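Denby Community Fridge — Frequently Asked Questions

Page updated Sat 25 May

Who can take food?
Anyone. We don't ask for names, addresses or proof of income.

Where is it?
The fridge is at 408 Gondex Street, next to the side door of the Bucur building. There is a ramp from the parking lot.

When is it open?
Every day from 8 to 6. From October on we close at 5.

How much can I take?
Take what your household will eat in a day or two. On a busy day 85 people stop by, so please leave something on each shelf.

What can I donate?
Whole fruit and vegetables, bread, sealed dairy, eggs in the carton, and canned goods. Garden produce is fine — brush off the dirt first.

What don't you accept?
Raw meat or fish, alcohol, opened packages, and anything past its use-by date. Home-cooked meals can't go in either.
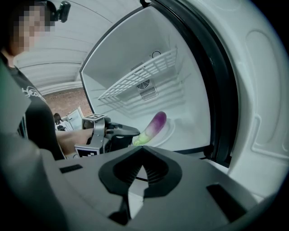
Can a store or restaurant donate?
Yes. For anything over 50 pounds, call the day before so we can make room. Desum Bakery drops off bread on weekday mornings.

How is it paid for?
Power and repairs come to 200 dollars a month, covered by small donations. There is a cash box inside the side door.

The fridge feels warm. What should I do?
Call the number on the door and leave the food where it is.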